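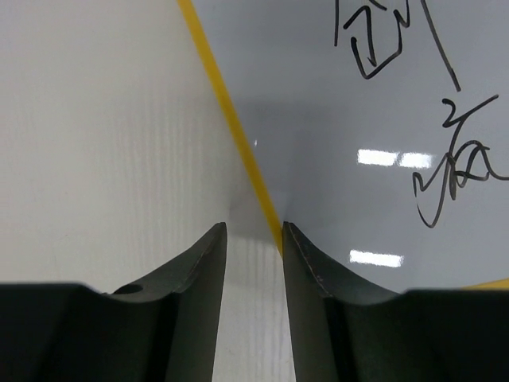
How much slack should the cable have between the gripper and the base on a small two-arm cell?

Enough that the arm can reach every corner of its work area with the wrist turned fully both ways and the connector never takes the load. Set it with the arm powered and moving slowly, then tie it down at the base.

Home Forums Cells and Fixtures New posts Log in
Search this forum Go Advanced search

Thread: Cable routing and upkeep on the whiteboard cell
Started December 2020

benchfoot
I look after a two-arm cell in the Larnden workshop. Both arms are mounted on the front beam and the job is wiping marker off a small whiteboard lying flat on the table. The right arm has thrown 17 dropouts on the gripper, always code 814, and they come when it reaches across to the far side of the board. The left arm is fine on the same program. I have swapped the gripper and it made no difference. Cable next, or the board at the base?

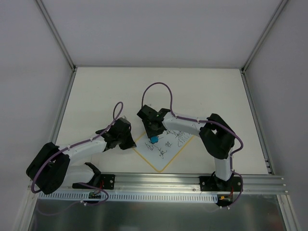 Right arm on the blue eraser or cloth, left arm at the corner of the board.

greasepoint
Cable. Yours goes up in a tall arch over the wrist, comes down at the end of the forearm and then bends around the outside of the elbow. That outside bend is where I would look. When the elbow opens and closes, the cable gets worked in the same place every cycle. Hold it still by hand at the elbow with the arm locked, then wiggle it at each end and watch for the code.

tallis_rail
I disagree. If it were the bend you would see it in other poses too. I would start at the electronics below the base. Red wires running up beside the cable will loosen in time if nothing is holding them. Power off, reseat everything, put a tie on the wires and run it for a day before you order anything.

greasepoint
He can reseat them, it costs nothing. But a reseat can move a broken conductor enough to hide the fault for a week, and then you think you fixed it.

benchfoot
Did both. Reseated first, ran overnight, and the code came back twice. Then I held the cable at the elbow and it stopped. New one is on order from Šindelář.

tallis_rail
Fair enough. I would still tie the red wires.

oddshim
Don't make the new cable shorter to get rid of the arch. We did that on our Stukley cell and pulled a connector off in January. Leave the loop at the wrist and put a soft strap on the forearm.

While it is down, check the screws on both base plates. A plate that has shifted a little shows up as fingers landing beside the edge of the board when they should be on it. I park the gripper with the tips at one corner of the yellow border and compare it with the taught point. It takes 2 minutes.

benchfoot
Good idea, I'll add the corner check to the monthly sheet. Do you wipe the fingers as well?

oddshim
Dry cloth on the tips, nothing wet near the joints. Marker dust gets on everything.

greasepoint
One more thing – clear out the slotted strip along the front before you run the new cable. Ours came with the Farncombe frame and it was full of cut tie ends.

benchfoot
New cable fitted, with the strap on the forearm. No 814 so far. Red wires are tied too.

Reply to thread Watch Previous Next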